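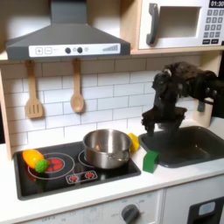 I've spent most of February trying to decide between two grippers, and I've finally stopped changing my mind long enough to write it down. The short version is that I'm keeping the wide one, for now, with some grumbling. The long version involves a lot of sink. If you've been reading a while you know I do all my testing on the toy kitchen, and the sink is where grippers go to embarrass themselves: you come in from above with the two fingers spread, there's a dark gray basin under you, and the camera has very little to go on when it's trying to tell the controller how deep it is. The stovetop is glossy black with a shiny steel pot parked on it, so that half of the counter isn't any kinder. I like it that way! If an arm can cope with this kitchen I'll trust it on a plain table.

So, the contenders. One is the stock two-finger gripper that came with the Sesside arm. The other is the Purix, which I bought used from Hwa-young Ma, and which has narrower fingers and a softer pad. Both bolt onto the same wrist with a little adapter (2 screws, and yes, I dropped one of them down the back of the cabinet, and yes, it's still there).

## What I tested

I kept it simple. Pick something up from the counter, put it in the pot. Pick something up from the counter, put it in the sink. Go get it back out of the sink. I ran the same program on both, same speed, same grip force to start with, and I only let myself change the force after I'd finished a full set.

The first two jobs were pretty much a tie. The Purix was gentler on the round stuff and didn't squirt it sideways the way the stock fingers sometimes do (I have chased a lot of toy produce across this floor). The stock gripper was faster to close and didn't care as much if my aim was a bit off. Call it even.

The third job is where it got interesting. Reaching down into the basin is awkward for the whole arm, because the wrist has to stay nearly vertical and the faucet is right there waiting to be whacked. The narrow fingers should've been better at this. They fit into corners! That was the entire reason I bought them! But the Purix is longer from wrist to fingertip, and that extra length means the arm has to start higher and fold up more, and on my setup it kept stopping near its joint limit with a sad little beep. I went 13 tries in a row with that beep before I got up and made a sandwich.
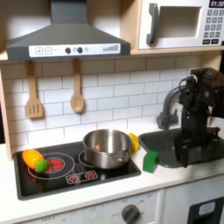

Zulmira Cunha read a draft of this and told me I was blaming the gripper for a mounting problem, that raising the base of the arm would give the wrist all the room it wanted, and that I should be ashamed of comparing two tools at a height that only suits one of them. Fair. Very fair, even. I did try a quick lift with a couple of boards under the base and the beeping mostly went away, but then everything wobbled on the fast moves and I chickened out. A proper riser is on the list.

## The camera business

Half of my misses had nothing to do with fingers. I had the camera fixed out front, and whenever the arm swung in over the sink it blocked part of the view of the very spot I cared about. I moved the camera higher, which helped with that and made the reflections off the cooktop worse. Then I turned off the overhead light, and that helped the reflections and made the basin look like a black hole. I went back to the first position. Chae-won Gil swears by a second small camera on the wrist, and I think that's where I'm headed, once I figure out how to route the cable without it snagging on the elbow.
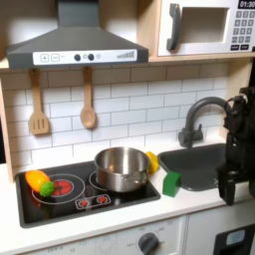 *Arm parked at the right-hand end, toy pepper and broccoli still over by the left burner.*

The controller, by the way, is the same old Kang board I've always used. I did finally update it, at 2335 on a work night, like a fool. It came back up with all my saved positions gone, so I re-taught every one of them by hand the next morning before coffee. Export your positions first. I'd even written myself a note about it, and the note was under the keyboard.

## Where I landed

Stock gripper stays on. I'm going to glue some softer pads to the fingers and see if I can get the Purix's nice manners without the extra length. If that doesn't work I'll build the riser and give the Purix another go, and Zulmira can say she told me so.

A few people asked about the adapter plate. It's my own drawing and it's a bit ugly, but it fits, and I'll put the file up once I've fixed the one hole that's slightly off (you have to lean on the screw to get it started). If you've got the Trirberg wrist it won't fit as is. Ju-won Seok was working on a version for that one, so ask in the comments and maybe we can get them both posted together.

Next up is pad material. I've got a bag of rubber scraps and a tube of glue that says it bonds to everything, so we'll see about that.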